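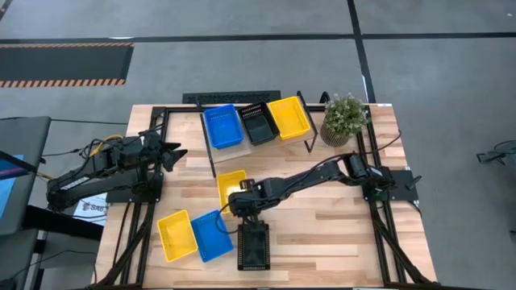

Slotted baskets on a bench with a raised shelf: sort by color or not?

Clerkura Boards > Storage and Workspaces > Benches and Tables
Thread started 30/05/2021

marcela_charvat
Member

I need to decide how to lay out the baskets on our bench and would like opinions before I start printing labels.

The bench top is light butcher block inside a black aluminum extrusion frame. Across the back part there is a raised wooden shelf on thin black metal legs. On the shelf I have a blue basket, a black one and a yellow one side by side. The rest are down on the main top. They are all the rectangular plastic type with slots in the sides.

The stuff to be sorted is hardware, cable ties, short cables, adapters, tape, gloves and a lot of odd items that come back from jobs. Three of us use the bench and we each put things in a different place.

My questions:

Should color mean something (blue for returns, yellow for outgoing, black for spares), or should I just label every basket and ignore the color?

Is it a bad idea to keep baskets both on the shelf and under the front edge of it? I keep bumping the shelf when I pull one out.

Marcela Charvát

drybox
Member

Color should mean something, but keep it to one thing per color. We did blue for incoming and yellow for outgoing, and black for everything that stays put. People learned it in a couple of days. Labels came off our slotted baskets within the first month. There isn't much flat plastic to stick them to.

hank_o
Senior Member

I'd go the other way. Color coding works until you need one more basket and the store only has black. Then somebody puts outgoing stuff in a black one "for now" and it stays that way.

Use hang tags. Punch a hole in a card, run a zip tie through a slot, done. You can move the tag to any basket.

drybox
Member

Tags catch on things when you slide the baskets past each other.

hank_o
Senior Member

Put them on the short end.

jozefina_m
Member

A question for Marcela about the shelf. Is it fixed down? It looks like it sits at a slight tilt. If it's just standing on its legs, that would explain the bumping. I had a freestanding riser from Sukari and it walked across the bench every time someone leaned on it. Two small L brackets into the top and it never moved again.

marcela_charvat
Member

Not fixed. I didn't want to drill the butcher block because the top may go to another room in November. Is there a way to do it without holes?

jozefina_m
Member

Rubber feet first. If that's not enough, use a strip of the grippy drawer liner under each pair of legs. With thin metal legs the contact area is very small, so plain stick-on dots tend to get pushed sideways. The push-on caps are better, measure the leg before you order.

Since you have an extrusion frame, you could also run a piece of flat bar from the shelf back to the rail and use T-nuts. No holes in the wood at all, and it comes apart with one hex key.

Jozefína Mikuš

bench_rat
Member

Second the T-nut idea. That's the main reason to have extrusion in the first place. Get the drop-in kind or you will be taking the frame apart to slide them in from the end.

On the tilt: I'd get that flat before anything else. Slotted baskets slide forward on a slope, and the smooth-bottom ones are the worst. If you want it tilted so you can see in, screw a lip along the front edge. A half-inch strip is enough.

marcela_charvat
Member

The tilt wasn't on purpose. I'll level it. 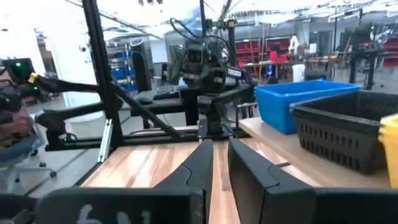
The other thing I haven't settled is where returns should go. Right now they end up on the second table to the side, and then they sit. I'd prefer one spot for returns that is within reach of the main bench but not on it, because once they land on the main top they get mixed in with parts that are already checked. A solid bin for returns and slotted baskets for everything else would at least be easy to tell apart.

drybox
Member

Solid bin for returns is right. Returns come back with grit and packing crumbs on them. In a slotted basket all of that goes through onto the wood.

kettlehouse
New Member

Does it matter that much? I use slotted baskets for everything and wipe the table on my way out. The slots let you see what's in there from the side without lifting it. For me that is worth more than keeping crumbs in.

hank_o
Senior Member

It matters on an oiled top. Metal chips get pressed into the grain and you end up sanding. I refinished 4 benches for that reason at my last job.

Also, small screws. Anything under an inch will find its way out of a slotted basket sooner or later. Put a liner in, or put the small stuff in a lidded box and set the box in the basket.

kettlehouse
New Member

Fair on the screws. I mostly have cables and tape.

bench_rat
Member

For liners, cut up a flexible cutting mat. It lies flat and you can pull it out and dump it. Cardboard works too but it gets ratty. I bought the fitted ones from Živković once and they were the wrong size for every basket I own. My fault for not checking, but the return postage cost more than the liners.

jozefina_m
Member

On shelf vs. under the shelf edge, I don't think you should give up either one. Put what you use least on the shelf and what you use daily on the main top, pulled far enough forward that you can lift a basket straight up. If you have to drag it out from beneath the edge, it's too far back. You want a hand's width between the basket and the shelf.

And turn them all the same way. When some are lengthwise and some are crosswise you lose a lot of space in the corners, and nobody puts them back the way they were.

hank_o
Senior Member

I disagree about turning them all the same way. Long stuff goes in lengthwise toward you so you can grab the end. Short stuff can go crosswise. Decide per basket, then put down tape so there's an outline to put it back on.

jozefina_m
Member

Tape on butcher block pulls the finish when it has been there a while. If you use tape, use the low-tack painter's kind and replace it.

drybox
Member

Or pencil. A light pencil line comes off with an eraser.

marcela_charvat
Member

Pencil is good enough to start with. I can move the lines after a week if the layout is wrong.

Does anyone have a source for matching baskets? I want a few more in yellow. Sotel has them in packs of 10, but the color choice is "assorted" and I'd end up with whatever they send.

bench_rat
Member

Write to Sotel and ask. When I ordered they let me pick, it just isn't on the page. Took a few days to get an answer.

kettlehouse
New Member

Dollar store. Bring one of yours along to check the size. They change the mold every so often and the new ones won't nest with the old ones.

hank_o
Senior Member

Before you buy more, take everything out and see if you need more. We had 700 pieces of hardware spread over a full wall of baskets, and when we counted it out, most of it was the same two bolt sizes. The wall went down to one shelf.

marcela_charvat
Member

That could well be us. I'll go through it before ordering.

Plan for now, so people can object:

Level the shelf and tie it back to the rail with flat bar and T-nuts.
Blue for incoming that has been checked, yellow for outgoing, black for spares.
Unchecked returns in a solid bin on the side table.
Least-used items on the shelf, daily items on the main top with a gap to lift them.
Hang tags on the short ends as well as color, for the new person.
Small screws in lidded boxes.

hank_o
Senior Member

Tags and color both, fine. When they disagree, which one wins?

marcela_charvat
Member

The tag.

drybox
Member

Then make the solid bin any color except blue, if blue is for checked parts. If the unchecked bin is blue too, people will mix them up no matter what the tag says.

marcela_charvat
Member

Good point. Then I'll swap it: blue is for returns, both the bin and the baskets, and checked parts go straight into black with the spares. That saves me a category too.

jozefina_m
Member

That works. Tighten the T-nuts again after a few days, they loosen up a little when the shelf gets loaded.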